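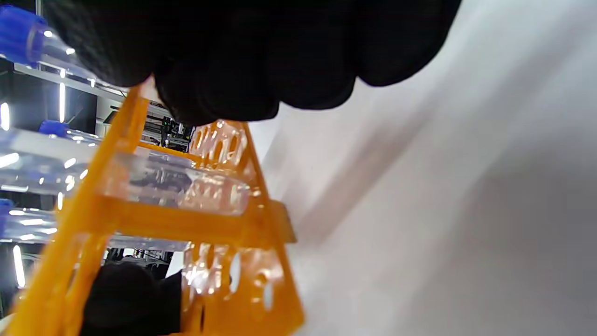
Orange rack, gloved hands, one tube with its cap off and three with caps on. Most of our day is this.

How do I budget for a small arm to load tube racks?

Posted 22/02/2026 by Bit-na Tak

Hi all! I run the prep bench at a small teaching lab and I've finally been told I can put in a request for a robot arm to move capped tubes from the table into racks. We go through 582 tubes in a normal week (yes, I keep a log) and my wrists would like a word.

I have a quote from Kellow for the arm and a parallel gripper, and a cheaper one from Janico that leaves the gripper out. Neither mentions a camera, and I don't know if I need one. Our tubes are clear plastic with blue screw caps and they don't arrive lined up. 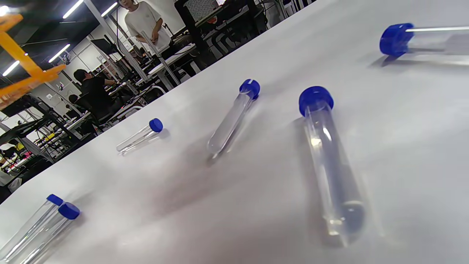 Tubes on the white tabletop, pointing every which way.

So what am I forgetting? I get one shot at this form before August and I don't want to go back begging for cables. Also, does the rack matter? Ours are see-through orange plastic.

3 answers

Tae-yang Yeom
Been through this with a very similar bench. Stuff that wasn't in my first request and should have been: spare fingertips for the gripper, a mounting plate, a light you can control, and training time. I'd put the training time down as its own line or it gets eaten. Ours took 31 hours before two of us could teach it a new rack without calling anybody.

On the camera, yes, if the tubes are lying around at random. Clear plastic is a pain because of the glare, so have the vendor find the caps instead of the tube bodies. Mail them a bag of your own tubes and one of your racks and ask for a video before you sign anything! Kellow should be able to do that, I'd think, and if Janico won't, well, there's your answer. Translucent racks can be fussy too, so I'd want to see that in the video.

benchrat86
just buy a tray that lines them up. we got 200 slots worth from Bae and skipped the camera completely

Skedo_fan
Does it have to unscrew the caps too? That's a whole different gripper and a different price. Ask for it as an option on the same quote, even if you don't want it this year.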